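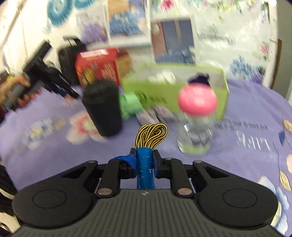
A blue cylinder with a scuffed surface and a short line of white lettering.

Keep the Old Stuff in the Supply Closet

My town pays for school supplies twice. The first time is in August, when every family gets a list and goes shopping. The second time is in February, when the notes come home asking for more. I have two kids at Washolm Elementary, and I have filled both kinds of list for six years. I think the lists should go, and I think the school should buy the supplies itself, keep them in one closet, and use them until they are used up.

The list for fourth grade last year had 31 items on it. It asked for 96 pencils, already sharpened. It asked for eight glue sticks and three packs of markers. There were 24 kids in the class, so if every family followed the list, that room started the year with more than 2,000 pencils. I do not know what a fourth grader does with 96 pencils. My son came home in June with nine of them in a plastic bag, and the teacher had put the rest of the class's leftovers in a box by the front doors marked FREE.

I took some home. Most of the markers I picked out still wrote. A lot of the notebooks had been used for four or five pages. All of it was going to be thrown out, and two months later the same families got a new list that said "new, please."

People who like the lists say they keep the cost off the school budget. That is true on paper. The money still comes out of the same houses that pay the school taxes, and it comes out at store prices, one small pack at a time. A school that orders by the case pays less for each thing in the case. Halvorsen, the next district over, dropped its lists three years ago and now sets aside $800 per classroom. My sister-in-law teaches there. Her room did not spend all of it last year, and what was left in the closet in June was still in the closet in September.

The other argument I hear is that kids take better care of things that belong to them. I have not seen this. My kids lose their own pencils at the same rate they lose everybody else's. What I did see, when I helped out in the art room, was that children use what is handed to them. If the bin has short crayons in it, they color with short crayons. It is the grown-ups who look into the bin and decide it is time to start over.

There is also the matter of the kids whose parents can't fill the list. Teachers cover for them, often with their own money, and they try to do it quietly. The kids know anyway. A third grader can tell you who has the big box of colored pencils and who has the thin one from the dollar store. If the supplies all come out of one cabinet, that difference goes away before the first bell.

I will grant that shared supplies take work. Someone has to test the markers and toss the dry ones. Someone has to order more before the paper runs out. When I brought this up at a parent meeting, I was told the office staff has no time for it, and I believe that. But the office staff already writes the lists, answers the calls about the lists, and sends the February notes. Some of those hours could go to the closet.

The district is now looking at a deal with Vundico, which would pack a box for each child and ship it to the house. It saves a trip to the store. It does nothing about the waste, because each box is full and each box is new, and last year's glue sticks would still end up by the front doors.

The school board takes up the supply policy next month, at 7 p.m. in the Balledetti Street gym. Written comments can be left at the district office before then. Mine is already in, and it asks for one thing, which is that every classroom use up what it has before any family is told to buy more.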